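Skosura book club board > Memoirs and diaries

Thread: Ryszard Domański's Darkusbridge memoir, anyone finished it?

pandness_reader
Started this on Saturday and I'm on chapter 12 already, which is fast for me (I usually nod off by ten pages). It's his years as a ship's cook, mostly the run down to Cuautle, and I've laughed out loud more than once. Reading corner pics below, new green seat included!

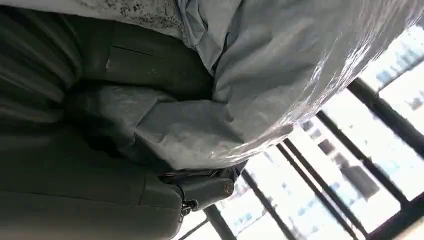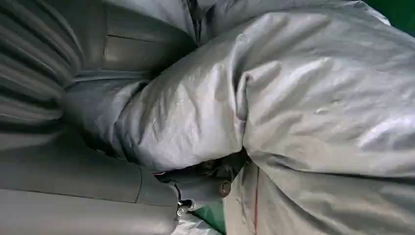 Grey fabric in both, I do like grey.

Re: Ryszard Domański's Darkusbridge memoir

mossy87
Finished it in May. Loved the galley chapters, didn't believe a word of the storm. He's 19 at the start of it and somehow giving orders to the mate by the end? Come on.

pandness_reader
Oh no, I haven't got to the storm yet! But isn't that how people tell these things? My grandad's stories grew every Christmas.

tilly_b
I'm with mossy. If it says memoir on the cover I want it to be roughly what happened. The letters home are the best part, and you can tell they're real because they're so dull in places. A whole page on onions.

harbourlight
Disagree, the onions page is brilliant. And he says in the foreword that he wrote the storm 30 years later from memory, so I can forgive him a bit of swagger.

mossy87
I skipped the foreword, fair enough. Still think it needed an editor. The Cuautle section could lose 10 pages easily.

pandness_reader
Noooo, Cuautle is my favourite so far! The landlady with the parrot! Does she come back later? Don't tell me if she dies.

tilly_b
She comes back. That's all you're getting.

harbourlight
Is the paperback the same text, by the way? Mine's the hardback and I want to send a copy to my sister.

mossy87
Same text, but the map's missing. I'd get her the hardback.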